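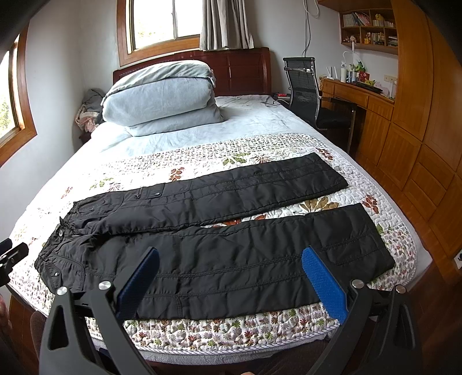

5.3 The double grasp

The failure we learned the most from was also the hardest to notice. A policy trained on the full Pastska set would reach the hem of a garment, close the fingers, lift, and carry the garment and the bed cover away together. We call this a double grasp. Across 905 rollouts on the Modetti arms it happened 180 times, and in our first pass through the logs we had marked most of those as successes, as the success check only asked whether the fingers were holding cloth. They were holding cloth, just too much of it! What makes the problem so interesting is that it depends on what the garment is lying on. On a bare table the same policy does well. On a bed, both layers are soft, both give under the fingers, and sometimes both carry the same kind of texture. The black pants in Figure 6 have stitched lines running along the legs, and the bedspread under them is quilted too, so a finger pad that comes down near a hem meets padded, stitched fabric on either side of the edge. The color contrast there is about as strong as one could ask for, and we had assumed this would be enough. It was not enough for our policy, which had learned where to put the fingers in the image plane and had learned very little about how deep to go.

Blagoje Ivanov found the cause in February while looking into a different fault, a slow drift in the reported finger opening. He replayed the demonstrations with the opening plotted against fingertip height and saw that people using the handheld gripper press down before they close. They push the lower finger into the mattress, let the cover sink, and slide the finger under the hem as the cover springs back. It is a lovely bit of skill, and our demonstrators did it without being told. The trouble is that the handheld tool has no force sensing. The press shows up in the data only as a small dip in height, followed by a close. Once that is smoothed by the action filter, the dip and the close overlap, and the robot starts closing while it is still pushing down. Whatever is under the finger at that moment gets pinched.

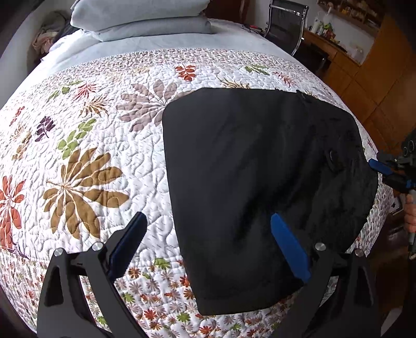

We went back through all 2,297 demonstrations with this in mind. The press is there in nearly every one recorded on a bed or a sofa, and it is missing from those recorded on a hard surface. The length of the press also varies a good deal from person to person. Demonstrators with a light touch leave a clear gap between the bottom of the dip and the start of the close, and a policy trained only on their recordings makes far fewer double grasps. We did not want to throw the other recordings out. They cover most of the thick garments, and the thick garments are where the policy already has the least to go on.

Two changes helped. First, we took the action filter off the finger channel and left it on for the arm. This brought the order of press and close back, at the cost of some chatter in the fingers that looks bad on video but did no harm we could measure. Second, we added a short tug test after each close. The arm lifts the pinch a little way, stops, and compares the wrist load with the load expected for the garment alone. If the load is too high, the fingers open and the attempt starts over. We then ran 400 new rollouts with both changes on the same arms, using the same Vokier fingers, and relabeled every one by hand with the new success rule, which requires the cover to stay where it was.

Double grasps still occur after the changes, mostly on light covers that weigh too little to trip the tug test. A thin sheet is the worst case, and raising the sensitivity makes the robot drop heavy pants that it was holding correctly. There is a safety side to this as well. In one early rollout the cover came off the bed with a mug standing on it, and the arm kept lifting, since as far as the controller knew the grasp was good. We now cap the wrist load during any lift and stop the arm when the cap is reached, whatever the policy asks for. The cap is separate from the tug test and cannot be changed from the policy side.

We also relabeled the older results in Section 4 under the new rule. The rankings between methods held, but every success rate went down, including our own. Readers comparing against the Omerović baseline should use the relabeled values, and should check how their own evaluation treats a second layer of cloth in the fingers before running it on a bed.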